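Suvo Student Robotics Club Will Present Its Simulation Project at the Eltholm Open Workshop

Eltholm, May 1, 2025

The Suvo Student Robotics Club is pleased to announce that its team Belay has finished the first complete version of its gripper simulation and will present it to the public at the Open Workshop in Eltholm. The presentation is open to all, and there is no fee for entrance. Families, teachers and students from other schools are kindly invited.

Team Belay is made of students between the second and the last year of secondary school. They started the project in February, when the club was accepted in the student category of the Skoltwood Challenge. In this competition every team receives the same tasks and must write a program which moves a robot arm and its gripper in a simulator. The teams do not build a machine. All the work is done on the computer, and the final programs are tested by the organizers on their own system, with starting positions that the students have not seen before.

For our club this was a new kind of work. In the past years we built small vehicles with wheels and we took part in local races. Many students liked that very much, but the parts were expensive and there was always a waiting line for the workbench. With the simulator each student can try an idea at home in the evening and bring the result to the next meeting.

"At first I was disappointed that we will not have a real robot to touch," says Liya Endale, captain of the team. "Then I saw that I can repeat the same movement as many times as I want, and change only one number each time. I learned more about angles from this than from my school book."

The club counted its work carefully, as the rules of the competition demand a log. Before the log was closed, the team made 1156 test runs of the task with the ball. In 574 of them the ball was lifted and held until the end of the run. In the other runs it was dropped, pushed away or not reached in the permitted time. We publish both numbers because we think that younger students should see how much of this work is made of attempts that fail.

A round object is a difficult one for a gripper with two fingers. If the fingers close when the ball is not in the middle, one finger touches first and the ball begins to roll. Gadisa Alemneh, who wrote the larger part of the control program, explains that the team changed its method in the middle of the season. In the first method the arm moved directly to the position of the ball and closed. In the present method the arm stops a little before, compares the position of the ball with the position of the two fingers, makes a correction to the side, and only after this closes slowly.

"My first program was fast and I was proud of it," says Gadisa. "But fast was not useful. The slow program is more boring to watch and it gets more points."

The team also had long discussions about friction. In the simulator the friction of each surface is a value in a file, and it is easy to choose a value which makes everything simple. Abrehet Gashaw, the teacher who leads the club, asked the students to keep the values given by the organizers and to solve the problem by the movement only. She also asked them to write down each change in a common notebook, with the name of the person and the reason.
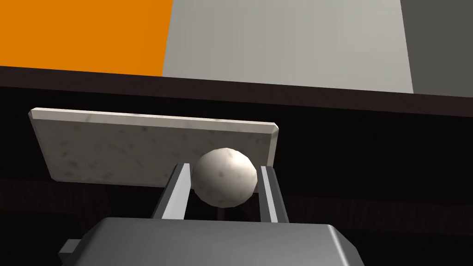 The colors of the surroundings were another subject for the students, especially for those in the second year. A program that finds objects with the help of the camera view can be confused when the object and the things behind it have similar colors. For this reason the team tested its program with different walls and different surfaces. It was slow work, and it was shared between all members, so that each of them has at least one page in the notebook.

"I am glad about the points, but I am more glad about the notebook," says Abrehet Gashaw. "When a student is absent for two weeks, he or she can read it and continue. Next year the new students will start from there and not from zero."

In the preliminary round of the Skoltwood Challenge team Belay received 648 points, which was enough to pass to the final round. The list of the finalists was sent to the schools by Conall Rafferty, coordinator of the student category. In his letter he wrote that the jury liked the clear documentation of the Suvo club and asked for permission to show some pages of it to other teams. The club has agreed with pleasure.

At the Open Workshop the visitors will be able to watch the simulation on the large screen and to try it themselves at two computers. A simple version of the task was prepared by Musa Okeke, a former member of the club who now studies mechanical engineering. In this version the visitor moves the gripper with the arrow keys and closes it with the space bar. It is suitable for children who can already use a keyboard. The students of the team will be beside the computers and will answer questions about the program, the competition and the membership.

There will also be a short talk for parents and teachers about how to begin a simulation group at a school. The talk will explain which computers are sufficient, how many hours per week the students need, and what the club would do differently if it started again. Teachers who wish to have the materials after the talk can leave their address at the entrance, and the club will send them without cost.

The club accepts new members for the autumn term. Previous knowledge of programming is not necessary. Students who are interested should come to the Open Workshop or write a short letter to the club, in which they say what year they are in and what they would like to learn.

About the Suvo Student Robotics Club

The Suvo Student Robotics Club is a free after-school activity for students of secondary schools in Eltholm. The members meet every week during the school year and work in small teams. The club takes part in competitions and gives open lessons for younger children.

Contact for the press

Abrehet Gashaw, club leader
Suvo Student Robotics Club, Eltholm
Interviews with the students are possible after agreement with the club and with the parents.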